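August 2020

Dinner at Grunow with Sunee Nuchit, then drinks at Horex. I had the counter seat nearest the ice well at Horex, so most of these notes concern ice and dilution. Service was slow for the first round and normal after that.

Grunow has cut its menu to a single printed side. The lamb neck was braised correctly and oversalted, which I put down to the stock being reduced after seasoning. Sunee's mackerel was better: skin crisp to the edge, flesh just set at the bone. Bread still comes too cold. No dessert.

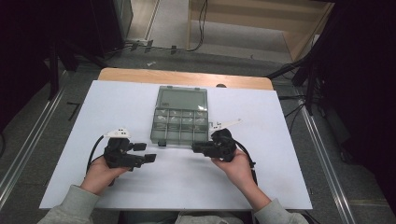
## Horex, first round

I ordered a stirred gin drink with dry vermouth and a bar spoon of quince brandy. Yiğit Akyol was on the well. He stirs with large cubes and a thin spoon, lifts the ice once, tastes, and goes on. Final texture was good, but the glass had come from the shelf instead of the freezer and the last third of the drink was flat. I asked for the second one in a frozen glass and got it without discussion.

Sunee had the Dramotik, the only house drink left from the old list. Rakı, lemon, cucumber, saline. The louche is weaker than it used to be. Yiğit says they now pour the rakı last, over the finished mix, and the anise sits on top for the first few sips.

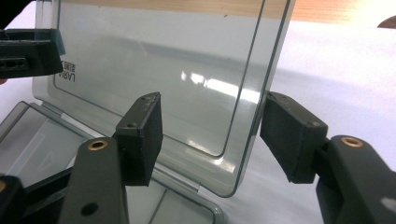

I prefer the old build. With the rakı shaken in, the drink was cloudy and even from start to finish, and the cucumber came through on the second half. The new one smells better and drinks worse. Sunee disagrees and would order it again.

## Second round

Shared a clarified milk punch. Şimşekoğlu black tea, dark rum, lemon, whole milk. Clear, pale brown, no sediment. The tea was over-extracted – tannin on the sides of the tongue well after swallowing. Steeping at 70 °C would probably fix it. Yiğit wrote the number down. 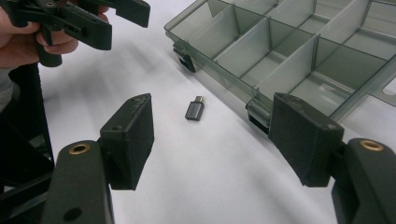 *USB adapter on the white tabletop.*

Sevim Kılıçarslan came in late and told us the back bar is being reordered by style, with the brandies moved down to hand height. Sensible. The current order is alphabetical and has him reaching over the soda gun all night.

Bill for the evening, both places: 2353, tip not included. High for two people, and the punch accounts for a good part of it.
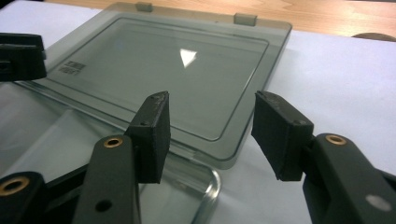

*Smoked-gray lid, flat on white.*

To do at home: repeat the gin drink with the quince brandy halved, both glasses frozen. Buy cucumbers. Ask Aslı Demirtaş which vermouth she stocks now – the one at Horex tasted as if it had been open a while.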